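Notebook - small storage / laundry corner
2019-11-21

Back on the hanger problem, and very happy to be. Mereana emptied the bottom of the hall cupboard last night and we now have the whole lot in one place, so I can finally see what we're dealing with. Wire ones, moulded ones, two padded ones that smell of someone's nan. All going into the trial.

Question for this round: can empty hangers live in an open crate beside the folding table, or do they need a rail? Telma is firmly for the rail. I'm for the crate (cheaper, moves with you, fits under the table when you're done) but I'll be fair about it.

Tried so far:
- Tall bin, hangers stood on end. Hooks catch on each other straight away. Pulled out one and got four. Hopeless, quite funny.
- Shallow tray, all flat. Lovely to pick from but it takes up half the table, and the hooks stick out over the side and grab your sleeve.
- Lattice crate, hangers laid flat with hooks all the same way. Best yet! The sides are high enough to keep things together and you can still see what colour you're reaching for.

One snag with the lattice: a hook can poke through the holes and hang on like mad. Mereana's fix is to lay the hook end away from the wall, a bit on the diagonal. Started with a single wire hanger to get the angle right before loading up the rest. Crate on the left, middle of the board kept clear for the folding.

Also glad we put the white board over the table top. Lint shows up less than I feared and a shirt slides across it without dragging. Telma wants a darker one for the pale colours - fair point, will ask at Hiltham whether they have an offcut.
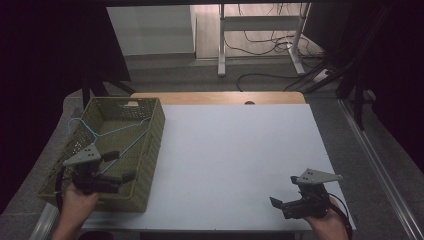

Olive crate, blue wire hanger laid on the slant. White board on the folding table.

Next:
- Load up to 13 hangers, all wire, and see when they start tangling.
- Same again with wire and moulded mixed. I suspect the moulded ones will sit on top and spoil everything, but would love to be wrong.
- Try the crate square to the table edge as well as turned. Turned feels more natural to reach into, handle slot on the far side.
- Telma to measure the cupboard for her rail so we can compare properly in March.
- Ask Mereana where the padded ones came from.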